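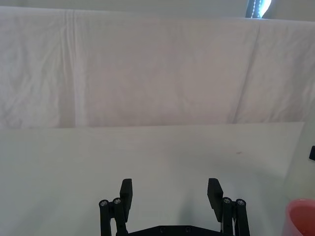 Two-finger gripper, open, over a white table with a cloth backdrop.

Planning a small bench arm: what to budget before you order
Workshop tips, updated 2025-09-06

The arm is the easy line on the sheet. Most overspends at Lulthorpe came from the items below.

Table. Measure the usable depth first, then the reach of the arm with the gripper fitted. Data sheets often quote reach to the wrist flange. Our bench is 106 cm wide and the arm covers 100 cm of it, so parts trays go inboard.

Surface. Matt and pale. Gloss tops throw reflections into a wrist camera. A plain sheet hung behind the table costs little and hides shelving; iron it if your software is fussy about creases.

Gripper. Price the pads as a consumable. Ask for the maximum opening in millimetres and compare it with your widest item, a cup for instance, plus clearance on both sides. Check that the screw heads on the linkage can be reached with the gripper mounted.

Cables. Allow slack at full wrist rotation. Buy two spare camera leads with the first order; carriage on a single lead from Prunon cost more than the lead.

Fixings. Clamps are seldom included. Check the jaw depth against the table edge.

Time. Guoqing Cai allows two days for mounting and calibration. In June the Ridgeway bench took longer, as the table had to be levelled again.

Quotes: get carriage, spares and warranty as separate lines. Wenjie Xie at Indholm keeps the blank order sheet.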